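Home Issues Authors Search Contact

Category: Work and Technology / Field Studies

By Nahuel Leiva, August

4. What the cleaning and servicing staff told us

4.1 The servicing task

Of all the jobs we followed at Brarner, the servicing of the floor-care machines was the one that people most liked to talk about, and I must admit that it became the one we most liked to watch as well. It is slow, fiddly work. A large machine has to be got at from above, a thin hose has to be found and brought out without kinking it, and whoever is doing it spends a good part of the time squatting on a hard floor. Before the Dukia programme began, the whole task belonged to whichever technician was on shift, and it was learned by standing next to somebody who already knew it. There was a written procedure, kindly lent to us from the office, but most of the technicians had last read it during their first week.

Under the programme, parts of the handling are being moved step by step to a two-fingered gripper. At the stage we describe in this section, the gripper is still held in the hand. The technician does the work through it, so to speak, and a record of the movement is kept so that an arm can later be taught the same thing. We logged 113 servicing sessions in this way, which gave us 3,608 separate grasps to look through, and we are very grateful to the staff for their patience with us while that pile was growing.

Readers who have only met automation in the form of a fenced-off cell may find the arrangement surprisingly homely. Figure 2 gives a fair idea of the posture and of the closeness involved: the gripper is at a thin black hose where it comes up between the two mesh grilles of a white housing, the person using it is crouched right beside the machine, and other people are on their feet only a little further back in the same room.
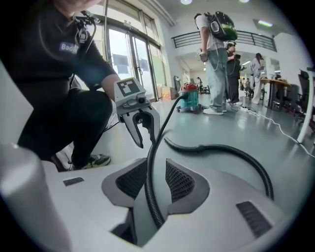

Page last modified: August, 10:10

Figure 2. Handling a thin hose with the hand-held gripper, with the white machine housing in the foreground and a canister-style vacuum cleaner on the floor behind.

The hose deserves a paragraph to itself, I think, for it came up in nearly every conversation. Bare fingers are very good at hoses. They feel a twist coming before the eye does, and they let go a little without being asked. The gripper has none of that, and the technicians had to learn to look where they had once simply felt. Several of them described this as going back to being a beginner, and they did not all mean it as a complaint. One of the older hands at the Sepúlveda site told us that she had explained the job to trainees for years and had only now found out how much she had been leaving out.

4.2 Who does what, and who decides

It would be easy to write that the technicians are becoming teachers, and the Dukia leaflet does say very nearly that. We would put it more carefully. Teaching, in the sense people usually give the word, comes with some say over what is taught, and at the start there was rather little of that. The list of tasks came down from the project office, and if a technician thought that a task was badly chosen (the thin hose was mentioned more than once, as you will have guessed) there was no obvious person to tell. After the second round of interviews, the site manager at Brarner set aside 10 minutes at the end of each shift for exactly this kind of remark, and we saw the order of the tasks changed twice as a result.

There is also the plain matter of the body. Crouching is tiring, and recording makes it last longer, as the same reach is repeated until there are enough good examples of it. We had expected the staff to speak mainly about losing work to the arm. Some did, and their worry should be taken seriously, but knees and lower backs came up just as readily. The technicians asked for a low stool and for shorter turns with the gripper. The turns were shortened quite soon. The stool was still on order when we left.

Lastly, a word on company. Servicing used to be done alone or in a pair, often in the quiet part of the afternoon, and several people told us they had been fond of that quiet. The sessions we attended were more sociable and a good deal noisier. At the smaller Gistero workshop, the two technicians took to swapping places halfway through, one working and the other keeping an eye on the recording, and they said that they had never talked so much about hoses in their lives. We return to their arrangement in Section 5, where the shift patterns at the three sites are compared.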